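Accueil > La maison > Qui sommes-nous

Qui sommes-nous

Luvau aménage et entretient des salons pour des locations meublées, des halls d'accueil et des appartements témoins. L'entreprise compte 13 salariés et suit 77 logements. Nous travaillons surtout avec des canapés clairs, que les propriétaires demandent souvent et qui exigent un passage régulier.

Chaque visite commence par le canapé et ce qui l'entoure. Les coussins décoratifs sont repris un par un, la table d'appoint est dégagée puis regarnie. Une coupe de fruits suffit en général.

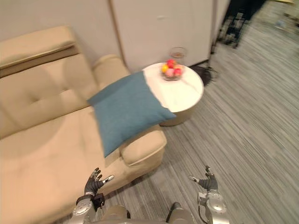
Les fruits sont remplacés à chaque changement d'occupant. Nous évitons les bouquets, trop vite fanés entre deux séjours.

Le sol vient ensuite. Les tapis rayés sont aspirés dans le sens des rayures, jusqu'au pied du canapé. Nous ne déplaçons les gros meubles que pour le nettoyage annuel, en septembre.
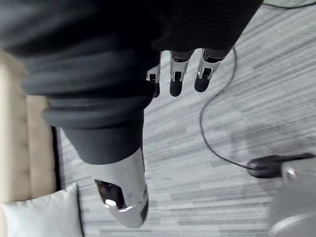
Nos canapés

Nous prenons la plupart de nos modèles chez Hrynyshyn, en beige ou en crème, avec dossier capitonné et têtières. Les coutures et les creux du capiton se brossent à sec. Les coussins bleu canard viennent de la série Rulta.
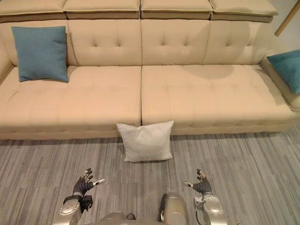

Un canapé long reçoit peu de coussins : il faut pouvoir s'asseoir sans rien déplacer. Ils sont posés droits contre le dossier et leurs housses sont lavées à part. Le stock en compte 700, rangés par couleur dans notre dépôt de Murkuvo.

Pour les canapés d'angle, nous associons volontiers le bleu et le gris. Le client choisit parmi 3 assortiments et peut en changer d'une saison à l'autre.

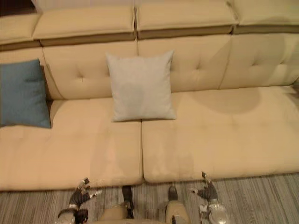 Canapé beige, coussins bleu et gris.

Les demandes de devis se font par écrit, avec les dimensions de la pièce.

Page mise à jour le 25 août 2020

Ce site utilise des cookies pour mesurer sa fréquentation. Accepter | Refuser

© Luvau – Contact – Mentions légales – Haut de page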